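Trovach sewing and mending group gets its room for another year

The mending group that meets above the old post office in Trovach will keep its room for another year, after the owners of the building agreed not to raise the rent. The news was given to members on Saturday, at the end of the morning session, and was met with applause and with a second pot of tea.

The group was started by Efa Ellis, a retired dressmaker, who wanted a place where people could bring clothes with small damage and learn to repair them. In the beginning it was only her and three neighbours with one sewing machine between them. Today the list of members has 74 names, though not all of them come every week, and there is a waiting list for the evening class in trouser hems.

In January the members received a letter which said that the rent would go up in spring. The letter came from Ashworth, the company that looks after the building, and it gave no exact sum. Many members were worried, as the group asks only a small payment at the door and has very little saved.

"We are not a business and we never wanted to be one," Mrs Ellis said. "If we must ask for more money at the door, then the people who need us most will stay at home with a hole in the sleeve."

Alun Jenkins, who keeps the accounts, wrote back to the company and asked for a meeting. He brought with him a folder with the costs of the last three years, including the new lock, the kettle and the repair of the window at the back. He says that the talks were friendly from the first day, but slow, and that he had to explain several times why the group needs the room also on Thursdays.

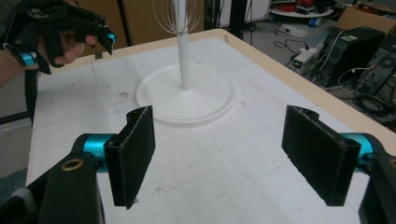 Under the new agreement the rent stays the same until next spring. In return, the group will paint the stairs and the landing, and will leave the room free for other users on two evenings in the month. The company will pay for the paint. The colour is not yet decided, and it seems that this question may take longer than the rent did.

The room will also get better light. At present there are two long lamps on the ceiling, and in winter the people who sit near the door have difficulty to see dark thread on dark cloth. The electrician has promised to come before the clocks change. Until then members are asked to bring a small lamp from home if they have one, with a cable in good condition.

Natsumi Hirano teaches the class in visible mending, where the repair is made in a strong colour so that it becomes a part of the clothing. She began to come to the group as a learner, with a winter coat that had lost its lining, and now she has the fullest class of the week. Her next course is for beginners and will be given in four lessons. The first lesson is on how to close a small hole in a knitted jumper, the second on elbows, and the last two on socks, which she considers the most difficult.

"People are in a hurry with socks," she said. "They pull the thread too hard and then they have a lump under the foot all day. I tell them to put the sock on the hand and look at it for one minute before they begin."

She asks that everybody brings wool of the same thickness as the garment. Those who are not sure can bring the garment to the table by the window on any morning and somebody will help them to choose.

The group has also received a gift of 200 pounds from Koltent, a shop for cloth and buttons in Grevia which will close its doors this summer. The owner, Cayetano Villalobos, said that he prefers to see the money used in sewing. He has also given several boxes of buttons, and members have spent the last two sessions putting them in order by size. There are many large brown coat buttons and very few small white ones for shirts, so anybody who has shirt buttons at home and does not need them is asked to bring them.

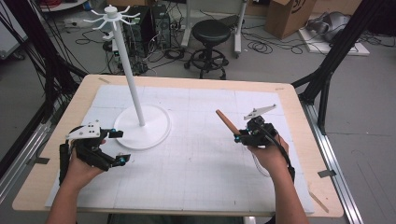 A white stand with eight curved arms, on a sheet of faint grey squares.

Part of the gift will go to a second cutting table. The one in use now is too low for most people, and after an hour of cutting the back begins to hurt. Aiguo Feng, a joiner who learned to shorten his own trousers at the group, has offered to make the new one at the price of the wood. He has measured the doorway and the turn of the stairs, and the table will have legs that can be taken off, otherwise it would not come up to the first floor at all.

The rest will be spent on needles, chalk, two pairs of good scissors and the service of the sewing machines. One of the machines has been skipping stitches since Christmas. Members are reminded that the good scissors are for cloth only. A pair for paper patterns hangs on a red string beside the cupboard.

There were also some smaller decisions on Saturday. The session for parents with young children will begin at half past nine, half an hour earlier than before, so that it finishes before the lunch hour. Curtains will be accepted again, but only one pair for each person, as last autumn the long curtains took all the floor and there was no place left to walk. Leather and shoes are still not accepted. Zips can be changed if the owner brings the new zip, and it is better to ask first about the length.

Mrs Ellis will step back from the Thursday sessions after Easter, as she wishes to have more time for her garden. She will continue to come on Saturday mornings. The group is looking for one or two persons who could open the room on Thursdays and stay until the end. Experience with sewing is useful but not necessary, and the key must be returned to the bakery downstairs before six.

Places in the beginners' course can be booked at the door or by leaving a note in the letter box of the group, which is the green one on the left side of the entrance. Please write your name clearly and say if you will bring your own needles.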